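4.2 Target price revisions and the choice of peer group

In the previous section we showed that the revisions in our sample come in clusters after quarterly results. We now look at how the analyst reaches the new number. A target price is normally the product of two parts: an earnings estimate for the next year and a multiple that is applied to it. The report almost always explains the first part. The second part is often given in one sentence, for example "in line with peers", and the peers are not always named.

Our sample has 3,802 reports on listed companies from the automation and industrial software sectors. From these we removed the reports in which the target price was repeated without change, and the reports in which the valuation was done only by discounted cash flow. For the remaining reports we coded by hand which companies were used as peers, and whether the list was the same as in the last report by the same analyst on the same company. In 860 reports the list was different. We call these cases "peer switches".

A peer switch is not wrong by itself. Companies change their business, and a comparison that was good two years ago may be poor today. Destwood is a good illustration. It sold conveyor equipment for most of its history and was compared with other machinery makers. After it bought a small simulation software business, three of the brokers in our sample began to compare it with software companies, which trade at a much higher multiple. The earnings estimates in these reports moved very little. Nearly all of the increase in the target price came from the new multiple.
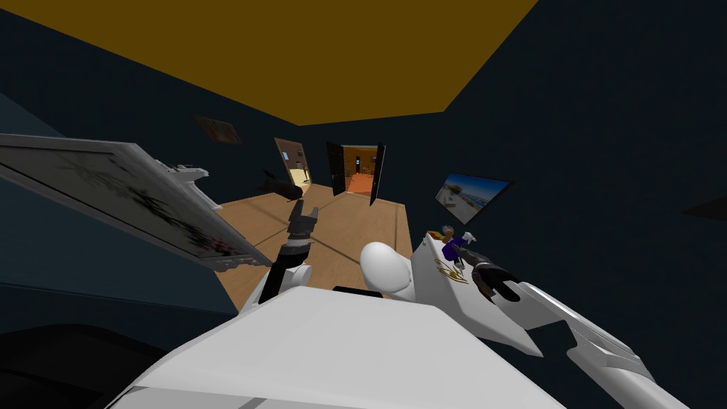
Figure 3. Rendered indoor scene with a white two-armed robot.

The opposite movement can be seen with Aniretti. Here the peer group was made wider after a weak quarter, and two low-priced suppliers were added to it. The average multiple went down, and the target price followed. The text of the reports speaks mainly of slower orders, but when we kept the old peer group and changed only the earnings, the new target was above the published one in every case. A reader who looks only at the summary page would think that the cut comes from orders alone.

To separate the two effects in the full sample, we calculate for each peer switch a second target price, which uses the new earnings estimate and the old list of peers. The difference between this price and the published price is the part of the revision that belongs to the switch. We find that this part has the same sign as the last month's return of the stock in 70 percent of the cases. In other words, when the stock has gone up, the new peers tend to be more expensive, and when it has gone down they tend to be cheaper. This agrees with the older idea that target prices follow the market price at least as much as they lead it.

Two limits must be mentioned. First, the multiple of Brarnura was not usable in May, when its earnings were close to zero — we replaced it by the median of the other peers. Second, small brokers such as Vídalín often publish short notes without a full peer table, and they are therefore represented less than they should be. We repeated the test without both groups of reports and the sign of the result stayed the same, although the effect became a little smaller.

We do not claim that analysts choose peers in bad faith. The choice may come from a real change of opinion about the company, and our data cannot separate the two motives. Section 4.3 examines if the investors react differently to the two parts of the revision.

Comments (3)

valuenotes: Useful section. Do you count it as a switch when a peer disappears because it was acquired? This should be a separate group in my opinion.

Oi-ling Lau: I worked on the sell side and the peer table was always the last thing anybody checked. Would like to see the same test for banks.

m_trader: Old peers with new earnings is such a simple test, why is it not done more often?

Related papers

Do Price Targets Lead or Follow? Evidence from Mid-Sized Brokers
Reading the Footnotes: Multiples in Equity Research
Rating Changes After Weak Quarters
Short Notes and Long Reports: What Investors Read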